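Notebook, cream bench. December.

Continuing with the body lotion for dry skin, working name Rirano. The last version separated in the warm cabinet, so I go back to the emulsifier and leave the perfume question for later.

Starting point is the same as before: water phase with glycerin, oil phase with sunflower oil, shea butter and cetyl alcohol. I made two batches of 800 g each this morning. Batch A has the old emulsifier level. Batch B has a little more of it and a little less shea. Everything else I kept equal, also the stirring time, because last time I changed too many things and could not say which one helped.

Both phases were heated in the water bath until the butter was fully melted. I poured oil into water slowly with the big stirrer on, then used the homogenizer for 2 minutes. Batch A became thick very quickly and took a lot of air. Batch B stayed more liquid and looked more even in the beaker. I put the preservative in at the cool-down stage and checked the pH after that. A was a bit high and needed three drops of the lactic acid solution. B was good without correction.

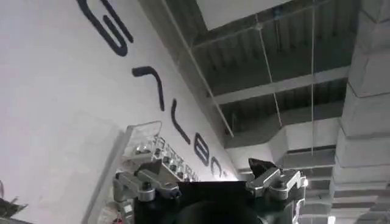

Lettering on the wall, ceiling side.

Feel on skin, back of the hand, same amount for each. A goes on heavy and leaves white lines when I rub, which I also wrote for the version before. B spreads easier and the white lines go away after a short rubbing. It leaves a small film. I do not mind this film for a body product, but for hands I think people will complain when they touch paper or a phone. Subira Magesa tried both without knowing which is which and chose B for the feel and A for the look in the jar. Her words for A were "like something you pay more for." I understand what she means. The surface of A is more glossy.

So the question is if we can have the gloss of A with the spreading of B. My first idea is to put back half of the shea that I removed and keep the new emulsifier level. My second idea is to change part of the sunflower oil for a lighter ester. I would like to try the first idea alone before I touch the oils.

A note about the shea from Shirima: the new bag smells stronger than the old one, a bit smoky. In the finished lotion I can still find it, mostly in A. If we sell this one without perfume, the smell will be a problem. I asked them if they have a deodorized grade and what is the minimum order. No answer yet. Please do not use the rest of the old bag for other trials, there is only enough for one comparison batch.

Packaging. The sample pumps from Dodix arrived. I filled one with B and one with A. With B the pump works well from the first strokes. With A it took 17 strokes until something came out, and then it came with air bubbles. Part of this is surely the air that I mixed in, so it is not fair to blame only the pump. I will let A stand overnight and try again with a clean pump. If it is still bad, A can only go in a jar, and then we have the fingers-in-the-jar question again for the preservative.

The label text from Munis needs correction before printing. They wrote "heals dry skin" on the front. We cannot say this for a cosmetic. I suggest "for dry skin" or "helps skin feel soft." Also the ingredient list has glycerin after the shea, and by weight it must be before. I marked both on the proof and put it in the tray.

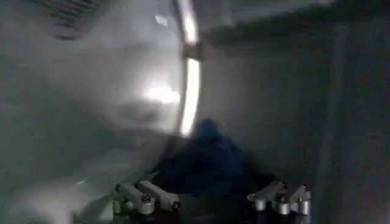 Stability

Samples of A and B are in the warm cabinet, in the fridge and on the shelf by the window, one glass jar of each in every place. Reading every morning for 14 days: color, smell, any water at the bottom, any oil ring at the top. Please write the reading even when there is no change. Last time we had empty lines in the table and I could not know if the jar was fine or if it was forgotten.

The centrifuge test I did only for B so far. No separation that I can see with the eye. A still to do, tomorrow before lunch if the centrifuge is free.

To do next

Batch C: emulsifier as B, half of the removed shea put back.
Lower the stirrer speed when adding the oil, to take less air.
Write to Shirima again if there is no answer.
Order pH strips, the box is almost finished.
Clean the homogenizer head properly. I found old cream behind the ring, and it was not from today.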